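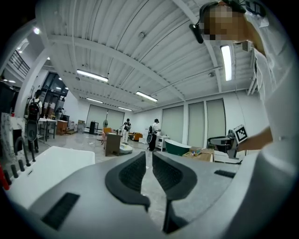
Bendis, February

Section 3. Setting up the headset microphone and receiver

Read Section 2 first if the Zou 301 receiver has not been unpacked and checked. The steps in this section apply to the Hudance headset kit used with the Zou 301. The handheld microphone is covered in Section 4.

3.1 Placing the receiver

1. Put the receiver on a flat, dry surface, at least chest high. A shelf or the top of a rack works well.
2. Raise both antennas and spread them into a V.
3. Keep the receiver away from Wi-Fi routers and large metal cabinets.
4. Plug the 18 V power supply into the back of the receiver, then into the wall outlet. Leave the power switch off for now.

Note: The working range is 25 meters with a clear line between the speaker and the receiver. Walls and crowded rooms shorten it.

CAUTION: Use only the power supply that came with the receiver. The plug on the older Gultier supply fits the same socket, but the voltage is different and it will damage the board.

3.2 Connecting to the amplifier

1. Turn the amplifier volume all the way down.
2. Run the balanced cable from the receiver output to a microphone input on the amplifier. If the amplifier has line inputs only, use the other output on the receiver and set the slide switch to LINE.
3. Turn on the receiver. The power light comes on green and the display shows the last channel used.
4. Turn on the amplifier last.

When shutting down, turn off the amplifier first. Doing it the other way around sends a loud pop through the speakers.

3.3 Charging and pairing the body pack

The body pack has a built-in 750 mAh battery. Charge it fully before first use. The light on the pack is red while charging and goes out when the battery is full.

1. Unplug the charging cable. The pack will not transmit while it is connected.
2. Hold the receiver's SYNC button until the display blinks.
3. Turn on the body pack and place it next to the receiver.
4. Wait for the display to stop blinking. The channel number on the pack should match the one on the receiver.

If the numbers do not match, turn off the pack and repeat from step 2. Two packs on the same channel will cut each other out, so sync them one at a time and give each its own receiver.

3.4 Wearing the headset

1. Clip the body pack to a belt or waistband. Do not put it in a pocket with a phone.
2. Push the headset plug into the pack and tighten the collar by hand.
3. Hook the headset over the ears and adjust the band at the back of the head.
4. Bend the boom so the microphone sits beside the corner of the mouth, out of the path of the breath.
5. Run the cable down the back and leave enough slack to turn the head freely.

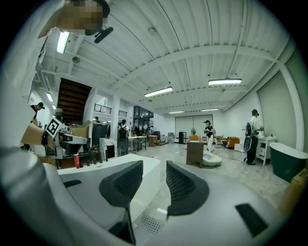
Fig. 3-2. Black headset microphone, worn near the jaw.

Note: Bend the boom in a wide curve. Sharp bends close to the earpiece will break the wire inside, and the warranty does not cover this.

Stiff collars and long earrings make scratching sounds when they touch the boom. Move the microphone slightly forward if this happens.

3.5 Setting the level

1. Ask the speaker to talk at normal volume from the place where they will be working.
2. Turn the GAIN knob on the body pack until the receiver's level light flickers yellow on the loudest words. Steady red means the gain is too high.
3. Bring up the amplifier volume slowly.
4. Have the speaker walk the whole area while talking. Listen for dropouts and for feedback near the loudspeakers.

If you hear feedback, lower the amplifier volume before touching anything else, then move the loudspeakers so they face away from the speaker.

For replacement foam covers or a spare boom, contact Lingyun Cao at the Hudance parts desk. Have the serial number from the underside of the receiver ready. The desk is closed on Thursday.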